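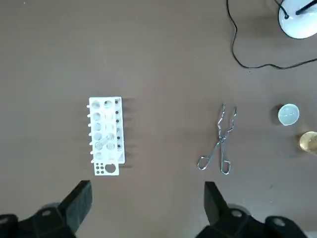
*White test tube rack on the bench, from overhead.*

**Ticket:** Intermittent packet loss and throughput drop, Plemholm science annex
**Opened:** July 5, 2023
**Circuit:** Kellgate middle-mile ring, east arc, Flallton to Plemholm
**Priority:** 2 (service degraded, not down)
**Status:** Closed, with one follow-up item

## Reported problem

Annex reports slow transfers and dropped video sessions on the building's 1 Gbps handoff. Uploads to the Escobar campus stall and restart. Downloads are less affected. Phones on the same handoff work but callers report clipped words. Customer rebooted its own edge router twice before opening the ticket, no change.

The other two sites fed from the Plemholm hut (library, clinic) report no trouble.

## Initial checks

- Handoff port at the annex is up/up, full duplex, no flaps in the log.
- Input errors on the annex side: zero.
- Input errors on the Plemholm hut port facing the annex: 1,112 CRC errors since counters were last cleared in May.
- Cleared counters on both ends. CRC count on the hut port started to climb again within the first polling interval.
- Ping from hut to annex, 1,500-byte packets: loss present. 64-byte packets: loss present but much lower.
- No alarms on the ring itself. Flallton and Escobar nodes both see normal receive levels on the east and west sides.

Errors on one side only, and only on receive. Ring is ruled out for now. Working theory is the lateral between the annex and the hut, annex transmit direction.

## Optical levels

Read from the module diagnostics at both ends:

| Point | Tx | Rx | Note |
|---|---|---|---|
| Hut port | normal | -19.4 dBm | Turn-up value was -9.1 dBm |
| Annex port | normal | -9.3 dBm | Within 0.5 dB of turn-up |

The hut receive level has fallen by 10.3 dB from the turn-up sheet. It is near the floor for this module type. Annex transmit power is normal, so the loss is in the fiber or a connector and the module is not the first suspect.

History graph for the hut receive level shows a step, followed by small swings of 1 to 2 dB. A step with swings points to a bend or a badly seated connector. Dirt normally does not move around like that.

## Remote steps tried

1. Forced the annex port down and back up. Link came back at the same level.
2. Moved annex voice VLAN to the high-priority queue. Clipping improved slightly. Left in place as a stopgap.
3. Asked the customer to confirm no work had been done in the telecom closet. Customer replied that the closet had not been opened, but that furniture and benches had been moved in the adjoining lab.
4. Requested site access and dispatched one field tech with OTDR, scope and cleaning kit. 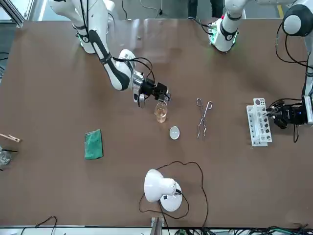

*Lab bench with glass beaker, tongs, dish, sponge and rack.*

## Field visit

Arrived at the hut first. Patch cord from panel port 7 inspected and cleaned. Both end faces passed on the scope before cleaning. Receive level unchanged after reseating.

Shot the annex transmit strand from the hut with a launch cord. Results:

- Splice at the handhole outside the hut: 0.06 dB, matches as-built.
- Splice at the building entrance, 1,553 ft: 0.09 dB, matches as-built.
- Non-reflective event after the entrance splice, at the inside riser section: 9.8 dB at 1550 nm, 3.1 dB at 1310 nm.

Loss that is much higher at 1550 than at 1310 is a macrobend. The companion strand in the same cable shows no event there, so the cable sheath is fine and the bend is on a single fiber after breakout.

Moved to the annex. The breakout is in a wall box between the closet and the lab. Cover was on but not latched. The blue simplex tail inside had come off its routing guide and was pinched between the cover and the lower left screw post. No crack visible under the scope light.

Repair procedure as carried out:

1. Notified customer of a short outage and waited for the go-ahead.
2. Shut the annex port from the router side.
3. Removed the cover and released the tail.
4. Checked the jacket for damage. Slight flat spot, no break.
5. Replaced the tail with a new one from stock, bend-insensitive type.
6. Cleaned and scoped both new end faces. Pass.
7. Routed the new tail through both guides and latched the cover. Tugged the cover to confirm. 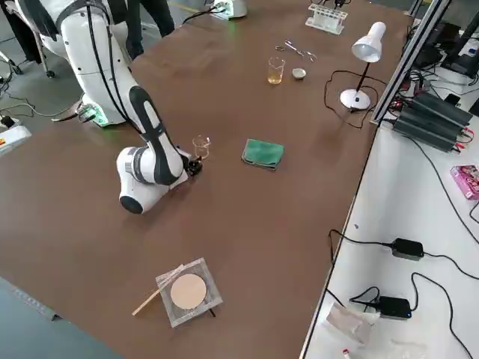 8. Brought the annex port back up and checked for link at both ends.
9. Cleared counters on the hut and annex ports.
10. Repeated the OTDR shot from the hut. The riser event is gone.

## Verification

Hut receive level after repair: -9.0 dBm.

Ran a 300-second throughput test in each direction between the annex and the Escobar node. Both directions held line rate less overhead, no loss. Then sent 400 large pings from the hut to the annex, zero lost. CRC counter on the hut port still at zero at the end of testing.

Removed the temporary voice queue change. Customer placed test calls with no clipping and agreed to close.

## Root cause

Pinched simplex tail in the annex wall box, annex transmit strand. When the cover came loose is not known. The timing of the step on the level graph fits the furniture move, but the customer could not give an exact hour.

The hut port had a loss-of-signal alarm only. The level never dropped far enough to trip it, and CRC counts on lateral ports are not polled for alarms.

## Follow-up

- Add a low-receive warning at 3 dB below turn-up on all Plemholm lateral ports. Assigned to Kellgate NOC, open.
- As-built sheet for the annex updated with the new tail type.
- Old tail tagged and returned to the Flallton depot.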